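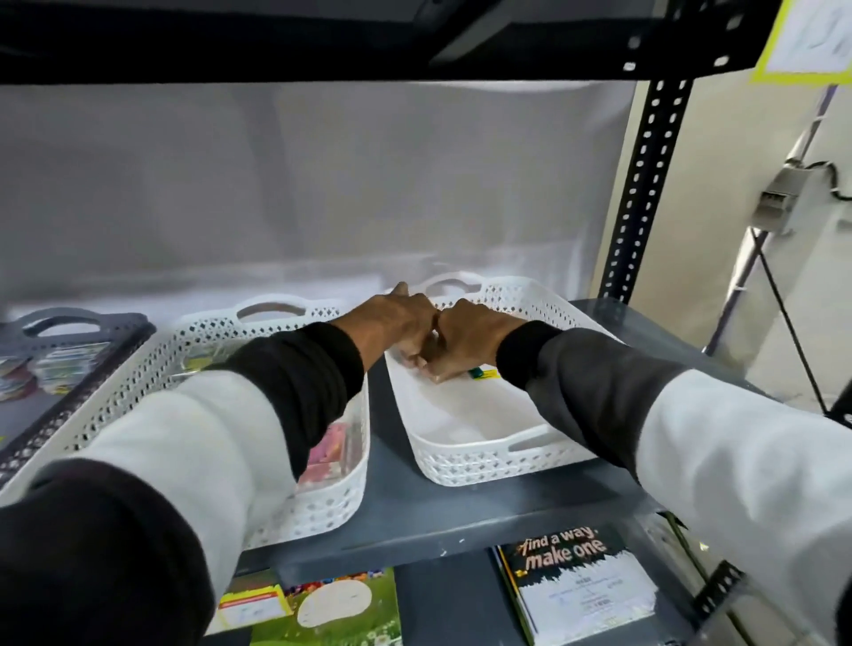 Blog > Household > Food and shopping

Shopping once a month: what I learned from the first half year

Last updated: 17 Feb 2020

In September I stopped doing a weekly shop. Until then I had gone to the supermarket two or three times a week, usually on the way home from work, usually hungry, and I had no idea what I was spending. I went through my bank statements for the summer and found that food was costing me 265 euros more each month than I would have guessed. A good part of that was things bought twice.

The plan was one large shop a month for anything that keeps, and a short trip for milk, bread, fruit and vegetables when needed. I had read about other people doing this and most of them seemed to have five children and a garage. I live in a second-floor flat with one other person, Floor Dijkstra, who was willing to go along with it provided she didn't have to write any lists.

The cupboard

The first job was to find out what we already had. I took everything out of the kitchen cupboard and put it on the floor. There were three open bags of red lentils, four jars of mustard and a tin of chestnut purée that had moved house with me twice. I threw away whatever was well out of date and wrote the rest down in an exercise book.

I then moved the dry goods out of the kitchen altogether. We have a narrow store room off the hall that used to hold coats and a broken ironing board. It now has shelves and baskets. Small packets do much better in a basket than on a bare shelf, where they fall over and slide to the back. Tins and jars can stand by themselves.

I tried labelling the baskets and gave up after a fortnight. We both know where things are. What does matter is putting new packets behind the old ones, and that I still forget when I am tired.

The list

The list took longest to get right. My first one was sorted by meal, and I walked up and down the same aisles four times. The second was sorted alphabetically, for reasons I can no longer defend. The current one follows the order of the shop, starting with rice and pasta by the door and ending with cleaning things.

I keep it on paper. I did try an app called Plurkico for a few weeks, and it worked well enough, but I found I was adding things to it on the tram just to have something to do. With the paper list I have to get up and walk to the store room to write on it, and while I am there I can see whether we have run out or not.

These are the things I buy every month without thinking:

Rice, two kinds
Short pasta
Tinned tomatoes
Chickpeas and white beans
Oats
Flour and dried yeast
Coffee
Cooking oil
Washing powder and dishwasher tablets

Everything else has to earn its place on the list. Biscuits are a grey area.

Where I shop

I do the main shop at the Perkier on the ring road. It is not the cheapest but it is quiet early in the morning, it has parking and the trolleys go in a straight line. For spices and the larger bags of rice I go to Maricel Dagdag's shop near the station. She sells rice in much bigger sacks than I can use, but she will split one with another customer if you ask, and I have been sharing with Jozef Van Damme from downstairs since the autumn. He collects it in his car and I carry both halves up the stairs, mine to the second floor and his to the first.

I looked into having the shopping delivered. The slot I wanted was always gone, and the one time I used it the driver couldn't find our bell. I may try again in the winter, when the car won't start.

What went wrong

In the first month I bought far too much. I had it in my head that a month was a very long time and came home with enough oats for a riding school. We were eating porridge in November.

The second month I went the other way and we ran out of coffee with nine days to go. I bought a packet of Inga from the corner shop at nearly twice the price and felt foolish about it, although it was quite good coffee.

Fresh food is still the weak point. The short trip for milk and bread turns into a longer one very easily. I now go with a small bag and leave the large one at home, and this has helped more than any amount of planning. Floor goes without a bag at all and carries everything in her arms. She spends the least of anyone I know.

Freezer space is the other limit. Ours has three drawers and one of them does not open fully – it catches on the door seal. Stijn Verstraete at work swears by a separate chest freezer and has offered me his old one, but I don't know where it would go. The store room is full now.

The money

I said I would give figures, so: in January we spent 600 euros on food and household goods for the two of us, including one birthday dinner cooked at home. The worst month last summer was 1,182, and I have checked that number several times because I did not want to believe it. Some of that was visitors and some of it was takeaways, which I had been counting as something else in my head.

If things carry on like this we should be at least 2,000 euros better off by the end of the year. That is meant to go towards new kitchen windows – the old ones let in a draught you can feel from the table.

Thijs Vandenberghe asked in the comments last time whether it takes more hours than the old way. The big shop takes a whole morning, including putting it all away, and I need a sit down afterwards. But I am no longer standing in a queue at six in the evening several times a week. I haven't timed it properly.

Next month I want to write about flour, as I have started baking our bread at weekends with mixed results. The last loaf had to be sawn. If anyone has a rye recipe that works in a small gas oven, please send it to me.

Contact | © 2020 | Back to top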